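Hernberg 22 Studio-to-Transmitter Link

Product code 924
Supplied as a pair (one studio unit, one transmitter unit)

The Hernberg 22 carries programme audio from a studio to a transmitter site over an ordinary internet connection. It was designed with community and faith stations in mind, where the studio is often in a town centre or church building and the mast is on someone else's land a few miles off.

Each unit is one rack space high. The studio unit takes balanced analogue or AES digital audio. The transmitter unit gives you both at the far end, along with 5 relay outputs for switching equipment on site. Set-up is done through a web page on your own network, and the pair will find each other once both serial numbers have been entered.

If the main connection drops, the transmitter unit changes over to a backup line. If that fails too, it plays audio from a memory card until the studio comes back. Most stations load the card with music and a few station idents. Check it now and then, as old Christmas trailers have a habit of staying on there until August.

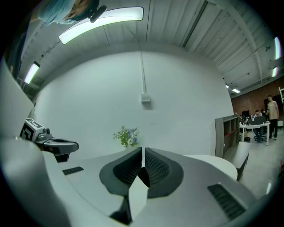

Silence detection can be set separately for left and right. The delay before an alarm is sent is adjustable in seconds, so stations that broadcast services with quiet prayer can use a longer setting during those hours. Alarms go out by email.

The 22 replaces the Riremo link, which is no longer made. Existing Riremo rack ears and power leads will fit. The old remote panel will not.

In the box: two units, two mains leads, rack screws, printed guide. Memory card not included.

Guarantee: 5 years, return to base.
Delivery: 7 working days, UK mainland.

See also: Etenus audio processor, Polishchuk mast-top antenna kit.

Page updated 10 February 2018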